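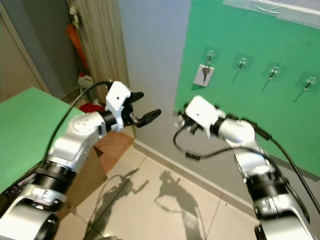 Bandon needs people for a study on where keys go when you walk in the door. Short sessions, easy stuff. You hang keys, drop keys, find keys. Four clear stick-on hooks on a green board, hook height is part of what were testing so tell us if one's a stretch. Plus a table task.

Last updated: February
Reading time: 2 min
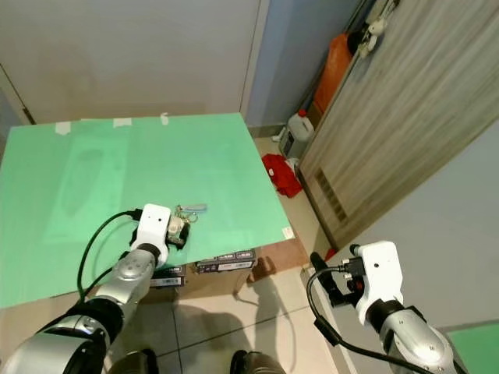

Posted by the study coordinator, Bandon

Table task = light green board lying flat, taped at the back edge, one bunch of keys with a light blue tag. Pick up, put down, repeat. Tile floor, flat shoes please.

Who we want:

- Adults, any age, left handers esp. welcome
- Glasses fine, bring them
- OK with a bit of repitition
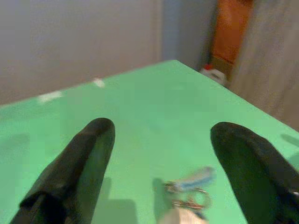

Pay and how to apply

2 visits, 1,000 points each on your Yazdani card. Points post in a week or so. Write to the Bandon desk, put KEYS in the subject, say mornings or afternoons. No resume needed.

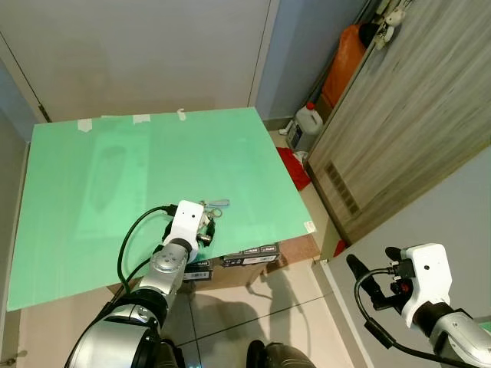

Small light blue and silver object, maybe a key ring, on the green board, table task.

Comments

dromfan: is parking free?

mapleside2: Can my mom and I come together? She's 71, loses keys constantly

tk_r: applied, no reply yet. is it full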